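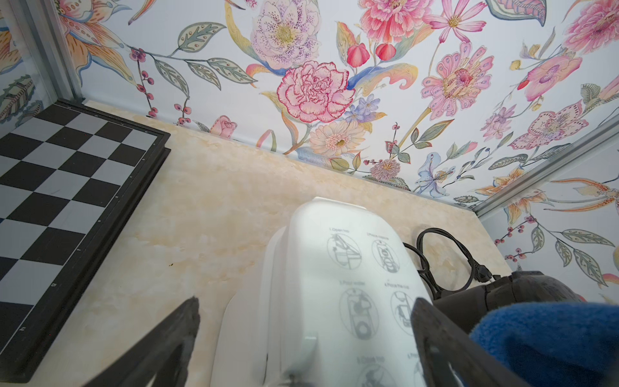

Vaveck countertop ice maker: a review after nine months of iced coffee

18 December 2018
By Hauwa Ibrahim

I know, I know, a review of an ice maker a week before Christmas. But I bought mine in March, when it was sleeting, and it has been switched on nearly every day since, so the weather clearly has very little to do with it. I drink iced coffee all year round. My freezer is the narrow sort with three drawers, one of them permanently full of peas and bread, and for years I fought with a floppy silicone tray that tipped half its water down the back of the fish fingers.

The Vaveck makes bullet-shaped ice, the kind with a hollow up the middle. You put water in, press the button and leave it alone. My first batch dropped in about 18 minutes, and I stood there and watched the whole thing like it was telly! Later batches come quicker once the insides have chilled down. The first couple are always thin and a bit glassy, and I tip those back into the tank to be used again.

What I love most is how the ice behaves in a drink. It's softer than freezer ice, so it starts to melt sooner, and for coffee you might think that's a bad thing. I make my coffee stronger to allow for it and the result is lovely – cold all the way through within a minute, where big hard cubes leave you with a warm middle. For gin and tonic I still prefer a proper solid cube, and if you're fussy about whisky this won't be the machine for you.

My current recipe, as two people have asked: 4 heaped spoons of ground coffee (I use the Flosine dark roast, which is cheap and a bit smoky) in a small cafetiere, left for longer than feels sensible, then poured straight over a full tall glass of ice. Milk after that. A spoonful of condensed milk if it's been a long day.

Noise

It hums. When the ice falls it clatters, and the first night I left it on I came downstairs convinced somebody was in the kitchen. You do get used to it, but if your kitchen opens on to your living room I'd make your ice before the film starts. My old Iratier fridge is louder, if that helps anyone.

Keeping it clean

Mine gets emptied every couple of days and wiped round with a soft cloth. Once a month I run it through with a little lemon juice, then again with plain water, and throw that ice away. I skipped this over the summer and the cubes began to taste faintly of plastic and old tap, so do learn from me. We have very hard water and I've moved over to using a filter jug, an Ung one with a replaceable cartridge. The ice is clearer for it, though never as clear as the stuff you get in a bar.

Things I'd change

It doesn't keep the ice frozen. The basket is only insulated, so anything you don't use slowly melts and goes round again. I bag up the extra and put it in with the peas. The drain plug is also in a silly place underneath, and you have to hang the machine over the edge of the sink to get the last of the water out – I've soaked 2 pairs of slippers that way.

Even so, I'd buy it again tomorrow. My sister has borrowed it twice for parties and both times I had to ask for it back. She's getting her own for Christmas, so if you see her before then, please keep quiet.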